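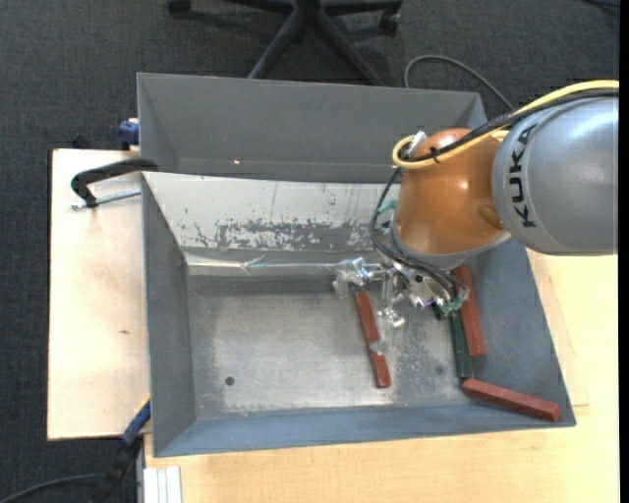
Open bins are sold as the cure for untidy workrooms, and I have never been convinced. Daniyal Mohmand has been pressing the case at Storkedport since November, with a price list, and I said I would give the page a fair introduction. So: a bin is quick. You drop a thing in and carry on. My trouble begins when you want the thing back. Look at how the bars have come to rest in the grey one on the table, a red one lying at a slant near the middle of the floor and another leaning against the right-hand wall, nearly upright. That is a bin with very little in it, and already there is no row, no order, and no obvious end to start from.

The rest of this page is notes that go with the gallery, mine and other people's. Comments welcome, by email please.

On sheet metal
Su-bin Yang likes it and says plastic tubs go brittle. Perhaps they do. I have had the same plastic tubs for years and the only one that cracked was the one I stood on. Metal is loud, too. Drop anything heavy into a Broltitz bin in a small room and you will hear what I mean.

On size
The big bin was meant to hold everything. I don't trust any container that is meant to hold everything. It takes up the table, and then the things that used to live on the table go on the floor. Two smaller ones would suit us better, and they would fit the shelf by the door, which the big one doesn't (I measured the shelf, Robel measured the bin, and we should have done it in that order before ordering).

On colour
The brick-red bars and the dark green one share a bin. Ilaria Negri would give each colour its own. I asked what happens to a colour with a single bar to its name, and she said it gets a bin as well, which strikes me as a lot of bin. Mixed is fine by me as long as you can see the bottom. Once you can't, you are rummaging.

On the price
Up to 728 for the full set, against 707 for the set without lids. Daniyal calls that a small difference. I would like to know what the lids are for, given that the whole argument for bins was that they are open.

On the catalogue
Cleltodness claim 4000 possible layouts. Robel Tsegaye and I tried four on a Monday afternoon and went back to the first. I can't say what the others would have done for us and I doubt the people who wrote the catalogue could either.

On carpet
Charcoal hides dust very well. People mention this as a point in its favour. I would sooner see the dust.

On labels
Natnael Beyene has offered to make some. I have no objection to labels, though I notice that the tidiest cupboard at Abdella has none and the worst one has them on every shelf, in two languages, most of them wrong.

The order form is still on Daniyal's desk. I haven't signed it.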